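Assinar sem ler também é uma escolha

Já perdi a conta às vezes em que ouvi alguém dizer "isso são só as letras pequenas" com o ar de quem está a fazer um favor. Ouvi-o outra vez em setembro, ao balcão de uma loja da Trakotura, quando fui tratar de um contrato de manutenção para a caldeira lá de casa. Pedi para levar a minuta e ler com calma. O rapaz ficou tão espantado que foi chamar a chefe!

Eu não sou advogada, aviso já, sou uma leitora teimosa. E a minha teima é esta: os contratos de adesão continuam escritos para que ninguém os leia, e nós fomo-nos habituando. Sim, a lei obriga quem os redige a comunicar e a explicar as cláusulas, e há as que são proibidas de todo. Muito bem. Mas vá lá uma pessoa provar, dois anos depois, o que lhe explicaram ou deixaram de explicar num corredor de centro comercial, de pé, com sacos na mão.

O meu contrato tinha sete páginas. Na quinta estava a fidelização, e na última, entalada entre o tratamento de dados e o espaço da assinatura, a penalização por saída antecipada: 300 euros, fosse qual fosse o mês. Sair no primeiro ou no penúltimo custava o mesmo – e é isto que me irrita, porque uma penalização devia ter alguma relação com o prejuízo de quem a cobra. Perguntei à chefe. Respondeu-me que era "o modelo" e que a Kaston fazia igual. Pois, e se fizer? Fazem igual e fazem mal as duas.

Dizem-me que exagero, que são quantias pequenas. Uma vizinha minha assinou com a Lellow um plano de pagamentos para uns eletrodomésticos e, entre juros e seguros que não se lembra de ter pedido, a conta ia em cerca de 2400 euros. Pequeno para quem?
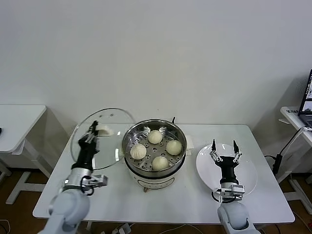

O que eu queria era simples, e nem precisava de grande revolução. Uma folha de rosto, letra de gente, com o preço total, a duração, o custo de sair e a forma de reclamar. Quatro linhas! Se o que lá estiver não bater certo com o resto, vale a folha. Já sei que virão dizer que isto complica a vida às empresas, coitadas, que têm departamentos jurídicos inteiros para complicar a nossa.

Quanto à caldeira, acabei por não assinar. Pago cada visita à parte, se calhar até me sai mais caro, e guardei a minuta na gaveta, toda riscada a lápis.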